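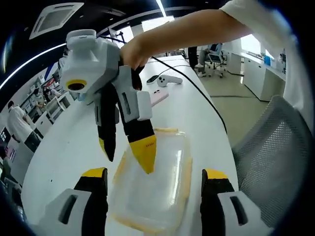
*Clear container on the long table, two hand-held grippers.*

August, 9 p.m. Kaltley track, timing check.

Still don't believe the Trummer wheel. It gave 100.0 m on the home straight twice, and everyone was pleased, but that straight is where it was set up in the first place. Of course it agrees with itself there. I want a number from the bend.

Walked the 200 with it, keeping to the inside of lane one as best I could. Got 22 cm over. Second try, same line (or what I thought was the same line), 9 cm over. So either the track shrank or I can't push a wheel around a curve. My money is on me.

The old Taltasstead sheet says the curve was measured 30 cm out from the curb. It doesn't say who did it, or with what, and there are no raw readings. I wouldn't lean on it. The Plullutine people quote it in their lap chart as if it were settled, and their 1,500 start mark comes straight off it.

What I'd want before anyone calls a time a club record:

- steel tape on the bend, pinned, two people
- temperature written down with each reading
- 1,500 start mark redone from the finish line, not from the chart

Also the wheel has a flat spot. Could feel it click once per turn. Might be nothing at walking pace. Check the tire before the next go.

Left the lane one numbers in pencil.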